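Start | Werkstatt | Protokolle | Termine | Kontakt

Protokoll Zellenrunde Prurnton, 06.06.2020

Anwesend: Ferraro (Leitung), Batista, Xia, Cocco (Protokoll)
Entschuldigt: Vitale

TOP 1: Wartung Zweiarmzelle
Batista berichtet über die Durchsicht. Die Schrauben an beiden Halterungen der vorderen Schiene wurden nachgezogen. Laut Princombe reicht das für 663 Betriebsstunden. Ferraro fragt, woher diese Zahl stammt; die Unterlagen geben dazu nichts her. Das Intervall wird deshalb nicht übernommen, geprüft wird weiter alle 20 Tage.

TOP 2: Kabelführung
Xia hält die violetten Leitungen an beiden Armen für zu lang. Batista widerspricht, die Handgelenke bräuchten den Weg. Cocco merkt an, dass dasselbe schon im Mai behauptet und nie nachgemessen wurde.

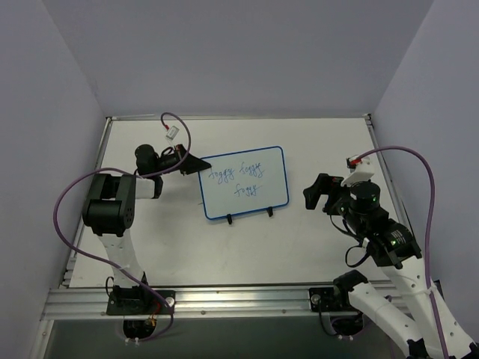 Zweiarmzelle mit Schreibtafel zwischen den Greifern, Leitungen in weitem Bogen geführt.

Beschluss: Xia misst die Schlaufen in 5 Armstellungen nach. Bis dahin wird nichts gekürzt. Den Vorschlag, Kabelhalter von Dralside zu bestellen, lehnt Ferraro vorerst ab (3 Stück kosten mehr als die Leitung selbst).

TOP 3: Tischplatte
Kratzer und graue Schlieren vor der Tafel. Batista will die Platte tauschen, Cocco sieht keinen Nutzen. Vertagt, bis Vitale wieder da ist. Reinigen soll sie trotzdem jemand: Batista.

Nächste Runde nach Vorliegen der Messwerte.

Weitere Protokolle
Zellenrunde Mai
Übergabe Zelle Ren
Ersatzteilliste Greifer, Nachtrag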